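Product data for the Vikside jointing and grouting range. Trade copy, for the web shop import. Keep in step with the printed catalogue pls.

## What's in it

- `grouts.csv` – 312 lines, one per colour and bag size
- `mortars.csv` – bedding and pointing mortars, Breronum only for now
- `colours.csv` – shade names, English and Swedish

Comma separated, UTF-8. Lục grey kept breaking on import, so don't save from a spreadsheet unless you check the accents after.

## Fields

| field | note |
|---|---|
| `sku` | four digits, e.g. 1706 |
| `pot_life` | minutes, at 20 °C |
| `foot_traffic` | hours, normally 24 |
| `joint_max` | mm, 12 for the wide joint grout |
| `shelf_life` | months, unopened bag, stored dry |

Blank means not tested. Not zero!! Panagiotis had zeros in the March file and the shop showed "pot life 0 min" on half the mortars.

## Known problems

- Skandanska bag weights are still the old ones, waiting on Niilo
- coverage figures assume a 3 mm joint – needs its own column realy
- two shades share a name (Sand). Use the sku

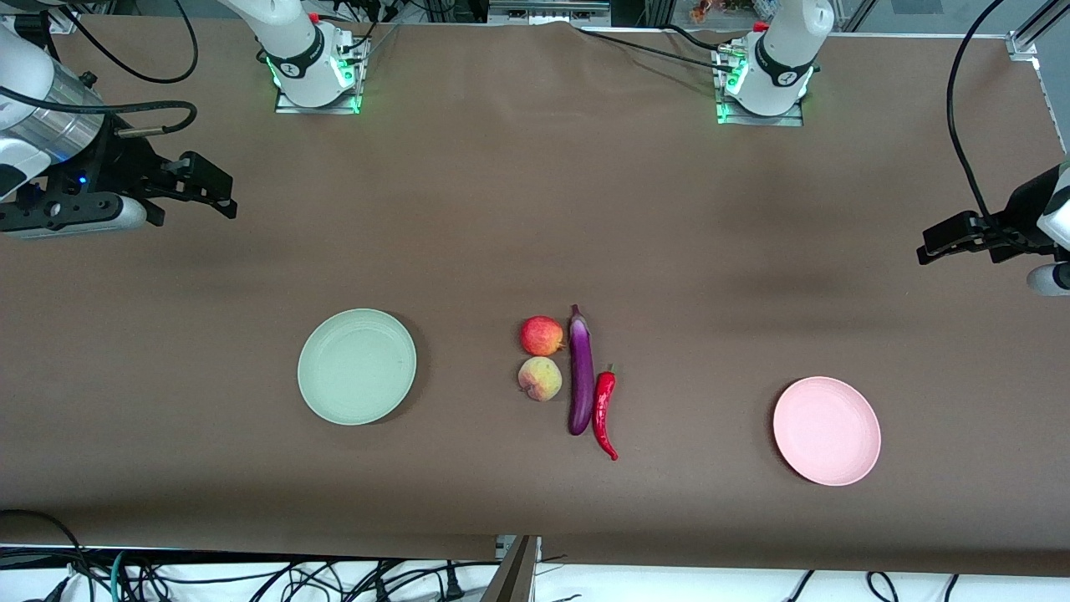 *Two robot arms over a table with fruit, an eggplant, a chili and two plates*

Coverage and mixing ratios are taken from issue 24 of the Trade Catalogue Supplement. If the bag says something else, go with the bag and tell Anayeli Medrano so she can fix both.

## Changes

Added the flexible wall grout. Removed discontinued primers. Spelling of "anthracite" corected in most places.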